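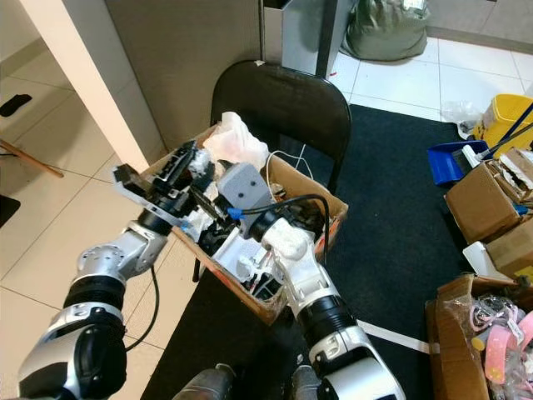
Open cardboard box on a black folding chair

Office security and threat response checklist, with comments
Montoya Legal Services, Hoston office
Inspected by: Noelia Escobar
Office contact: Marietjie Maluleke
Date: July 24, 2026

Scope: how the office receives, records and passes on threats made to staff or clients, and whether the rooms used for interviews are safe. Marked Pass, Action or Not checked.

1. Threat log kept at reception
Pass. Bound book, pages numbered. Entries give the words used, the time, and who heard them. Two entries gave only a summary ("caller was abusive"). Please write down the exact words where you can — a solicitor will ask for them.

2. Voicemails and messages saved
Action. Voicemail on the main line deletes after 12 days. Change the setting or copy messages off the same day. Screenshots of texts should show the number and the date.

3. Letters and notes
Pass. Kept in plastic sleeves, handled as little as possible, one sleeve per item.

4. Staff know when to ring the police
Action. Five staff asked, three gave the right answer. The card by the phone still carries the old Udau extension. Replace it.

5. Interview room layout
Pass in rooms 1 and 2. In room 3 the client sits between the adviser and the door. Turn the desk round.

6. Panic buttons
Room 1: Pass.
Room 2: Pass.
Room 3: Action. Button works but the sounder in the back office could not be heard with the door shut. Dudarier fitted the system and should be asked to look at it.

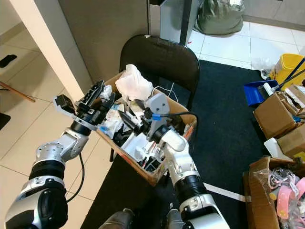

7. Court orders on file
Pass. Copies of no-contact orders are at the front of each file, with the end date on the cover. One order runs out in October and Marietjie has it in the diary.

8. Home addresses of staff
Action. The staff list on the shared drive can be opened by anyone with a login. Restrict it to the office manager.

9. Front door and entry phone
Pass. Door closes fully on its own. Camera picture is clear in daylight. Not checked after dark.

10. Lone working
Action. The signing-out sheet was blank for 13 evenings when the alarm record shows someone was in the building.

11. Support after an incident
Not checked. Policy is being rewritten.

Items 2, 4 and 8 to be done first. Send confirmation to N. Escobar when they are finished.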